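Workcell notebook - cell 2, clothes rack task
5 May 2025
by Úna Hennessy
39 shares | 4 comments

Picking up from the March entry. We said then that we'd write down the house rules for collecting runs on the rack task before the next batch, and we didn't, so three of us have been labeling failures three different ways. I went back through 143 runs from the last batch and 77 of them had at least one label I'd argue with. Most of the arguments come down to the same few cases, so I'm writing the rules now. Change them if you disagree, but put your initials next to the change.

1. Reset. Rack foot on its mark, basket on its mark, basket checked before every run. If the reset sheet calls for a garment in the basket, it goes in crumpled. Don't fold it. The Flencombe set was reset by someone very tidy and the policy trained on it had trouble with anything that wasn't a neat square.

2. Hangers. Mix wire and plastic. Write down which is on which garment before you start, because you won't remember. A hanger that leaves the bar together with its garment is not a failure. It's its own label, HANGER-OFF, and the run continues. Stop only if the hanger is hooked on a gripper or a cable and a gentle move doesn't clear it.

3. Two grippers on one garment. Allowed. Both arms go to slow speed first. No pulling against each other to get a hanger out. If the cloth goes tight, one side opens. Foley wants a force number in here and I agree, but the wrist readings on the left arm still drift, so for now it's the operator's call. I'll put a number in once the drift is fixed.

4. Cables. Wrist cables get checked at both ends of travel before the first run of the day, and again after anyone touches a mount. Leave enough loop at the elbow. Ties every hand's width along the forearm, snug but able to slide. Zonenholm sent us a bundle of some 400 ties, so there's no need to reuse old ones.

5. Hands. Nobody reaches in while either arm is enabled. Not for a sock, not for a hanger. Disable, wait for the console to show it, then reach. I've broken this one myself and I'd like it to be the last time.

6. Garments over the front edge. If cloth hangs over the rail, finish the motion you're in and lift before moving sideways. Dragging it along the profile is a stop.

Rules 2 and 3 are the ones that matter most with the dark red garments.
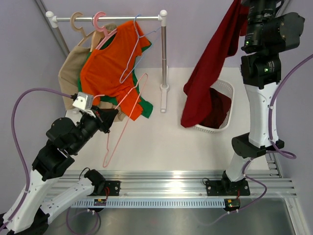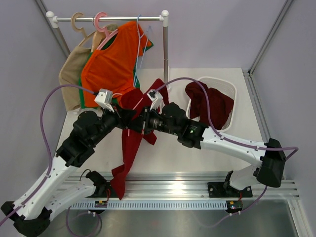
On labels, the sheet still has one column for "dropped" and I want two. Dropped in the basket's direction and dropped anywhere else are different problems and the second one is usually a bad grasp. Sallus has the template and can split the column without breaking the old files, I think. Ask before editing it directly.

Still open:
- whether a garment draped on the basket rim counts as placed. I say no if more than half is outside. Foley says any overhang is a no.
- who signs off a run when the operator and the labeler are the same person
- spare wire hangers, we're down to the bent ones

I'll relabel the 77 under these rules this week and leave the old labels in a separate column so the two can be compared.

Recent entries
Left wrist drift, second attempt
Reset sheet, new layout
March notes: rack task, first batch
Where the floor marks go in cell 2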